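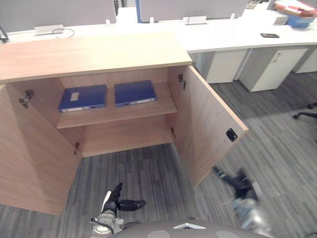
Flereo low cabinet, two doors, oak veneer

The Flereo is a low storage cabinet for offices where the files must be near the desk but not on it. It is finished in light oak veneer with the grain visible on the top, and the same wood look continues on the inner side of the doors.

One shelf divides the inside into two compartments. File boxes can lie flat on it, side by side, and the space under it is free for taller things such as a bag or a stack of paper. Each door hangs on two concealed hinges. Please leave enough free floor in front, as both doors open outward.

Care: wipe with a soft cloth, a little damp, and dry after. Please do not use cleaners with alcohol - they make the veneer dull with time.

Delivery: the cabinet comes assembled from our Dornitz workshop, with 5 years of guarantee on hinges and doors. From February we deliver also to the Shirima business park, to the room of your choice.

Order number: 3127
Matching pieces: Skinamow open shelf, order number 1631
Small scratches on the veneer can be repaired with our wax stick, colour light oak.

Page updated August 2021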